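Talking Compost Tea and Clover With Bohumila Kadlec
Monday, November 10, 2014
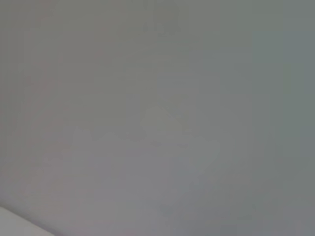

Why she quit tilling the orchard rows

I caught Bohumila Kadlec between loads of straw, so we talked with her tailgate for a bench. She grows apples and currants on 12 acres she calls Kauppinen, after the family who had it before her, and I'd been dying to ask about the clover!

"I seeded it in May, way too late," she told me. "Everybody said frost-seed it. I was busy." It came up patchy the first year (she blames the geese) and then filled in by the second. She mows it high, up to 5 times a season, and blows the clippings under the trees.

What about voles? She groaned. "Oh, the voles. I lost 128 young trees one winter. I cried in the truck." Now she keeps a bare ring around each trunk and puts on wire guards before the snow.

Her neighbor Tapio Kallio still disks his rows, and they argue over it most Saturdays. "He gets his fruit in a week before me," she said. "I spend less on nitrogen. So we each think we're winning."

I asked if she'd go back to tilling. "With my knees? No." Then she wanted to show me her currants, so off we went, me still scribbling.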